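Notes on the Plonum fellowship application

The Plonum undergraduate research fellowship takes 28 students a year, all in computing or a related field. I was admitted in March and have been asked several times how the application is scored, so I am writing it down.

The statement is limited to 500 words. Mine described Flekura, a small scheduler I wrote for the department's batch queue. Readers score the method section highest, so I cut the biography to two sentences and used the space for the test setup. 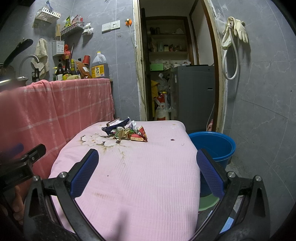 The second part is a budget. The stipend is $1,990, paid in two installments, and travel comes out of it. I listed compute time on Hunanel at 40 hours — enough to rerun every test once.

Transcripts go through the registrar. Allow a week. The portal accepts PDF only and logs you out without saving.

2 comments

Ban: Does the 500 include references?

Author: No. References go on a separate page.

ksched: The portal saves drafts now, but only if you fill in the advisor field first.

Contact | © 2023 | Back to top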